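# Duas garras na mesa da cozinha

Jayanthi Mathew abre a porta com uma chave de fendas na mão e pede desculpa pela desarrumação. Na verdade, a casa está bastante arrumada. Só a mesa da cozinha foi tomada pelo projeto, a que ela chama Zolemness, nome que inventou numa noite de março e que, segundo ela, não significa nada em língua nenhuma. «Procurei em quatro dicionários antes de o escrever na caixa», conta.

Trabalhou muitos anos em manutenção de máquinas de embalar e, quando saiu, quis construir qualquer coisa que fosse dela. Começou por um braço pequeno, com um kit comprado em segunda mão a um senhor chamado Iyer, que lhe vendeu também uma caixa de parafusos sem tamanho certo. O braço nunca funcionou bem. «Tremia como uma pessoa com frio. Eu mudava os motores, mudava a fonte, e ele continuava a tremer. Depois compreendi que o meu problema era outro: eu não sabia ainda o que queria que ele fizesse.»

Foi então que pôs o braço de lado e passou às garras. Em vez de programar cada movimento, decidiu fazer ela mesma as tarefas com garras seguras na mão, gravar tudo e só mais tarde ensinar a máquina a partir dessas gravações. A ideia não é dela, e ela repete isto duas vezes para que eu o escreva. O que é dela são as peças, desenhadas no computador velho do quarto e impressas na Huserbridge, uma oficina partilhada onde paga 21 euros por mês e tem direito a uma prateleira.

«A primeira versão tinha os dedos lisos», diz. «Agarrava bem uma caixa, uma esponja, um copo. Uma coisa fina e redonda, não. Rodava logo.» Experimentou fita isoladora, borracha de câmara de ar e um pedaço de luva. Acabou por encomendar almofadas à Raveo, uma loja pequena que lhe mandou por engano o dobro da quantidade e não quis a metade de volta.

Pergunto quanto gastou. Ela vai buscar um caderno. O total, sem contar as horas, é de 600 euros, e uma parte grande é do primeiro braço. As garras ficaram mais baratas do que esperava. O mais caro foram os erros de impressão, e mostra-me um saco com ligações partidas que guarda «para não ficar orgulhosa de mais».

A tarefa que escolheu para este mês parece pouca coisa: apanhar pauzinhos de comer, um de cada vez, e arrumá-los no cesto dos talheres. Usa uma garra em cada mão. Pediu-me que tentasse também. O primeiro pauzinho caiu-me três vezes, e ela esperou com muita paciência.

«As pessoas pensam que o difícil é fechar a garra», explica. «Fechar é fácil. O difícil é o ângulo. Se o pauzinho está deitado, eu tenho de o pegar e depois pô-lo direito, com a ponta para baixo, e para isso o pulso tem de dar uma volta que nós fazemos sem pensar.
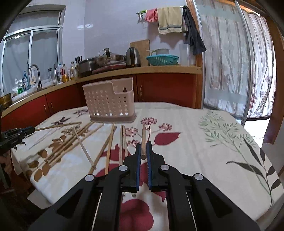

E há o problema de quando estão cruzados. Se puxo o de baixo, os outros mexem-se todos e a posição que eu tinha na cabeça já não serve. Por isso começo quase sempre pelo de cima, mas não quero que a máquina aprenda só isso. Às vezes faço de propósito pela ordem má.»

O plano é chegar a 100 repetições. Quando nos encontrámos, tinha 40 que considera boas. As outras apagou, e agora arrepende-se um pouco: gostaria de ter guardado também as falhas, para comparar. Prefere gravar às quatro da tarde, porque mais cedo a luz muda depressa e mais tarde é preciso fazer o jantar.

Quanto ao braço, continua numa prateleira da Huserbridge, desmontado. Jayanthi quer refazer-lhe a base antes de lhe pôr uma das garras, e ainda não decidiu se compra motores novos ou se aproveita os antigos. Inclina-se para os antigos. «Conheço-lhes os defeitos», diz, e volta a apertar o parafuso que tinha deixado a meio quando toquei à campainha.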